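Flanura Summer Camp Wraps Up Its Biggest Season Yet

9 August 2018

Flanura, the youth faith and service camp run by Ninside, has finished its summer with more young people, more songs and a lot more mud than ever before! Campers spent five days in tents and bunkhouses beside the lake at Havlíček, with mornings given over to prayer and small groups and afternoons to service projects in the village.
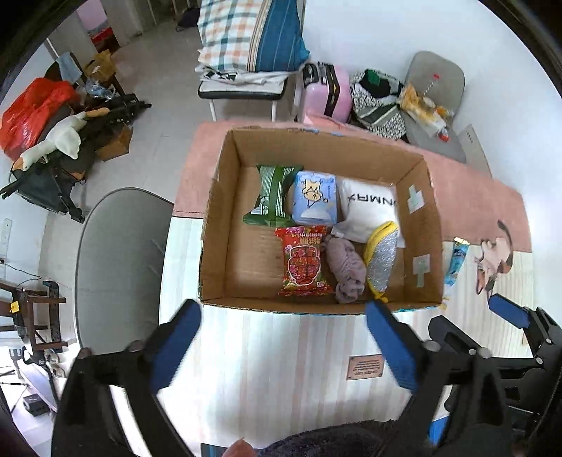 Teens painted the fence at the village playground, cleared the footpath down to the water and cooked a supper for their neighbors (the line went out the door, and the pasta just about lasted). Evenings ended with music around the fire, and plenty of campers who had never sung in front of anyone got up and gave it a try.

"We came home tired and so thankful," the camp team said. "The kids looked out for each other all week, and the quiet ones were laughing loudest by the last night."

Campers also raised $3000 through a sponsored walk around the lake. The money will go toward places for families who could not otherwise send a child next summer.
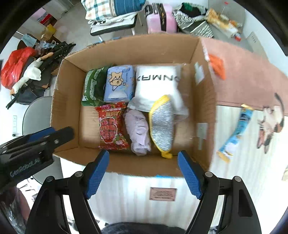 An open box with packets and a tissue-like pack inside.

Flanura will hold two reunion evenings for campers and their families at the Ninside hall, with worship, games and a slideshow. Brothers, sisters and friends who are curious about camp are very welcome. Sign-up for both evenings is open now through Datadora, the camp's online booking page.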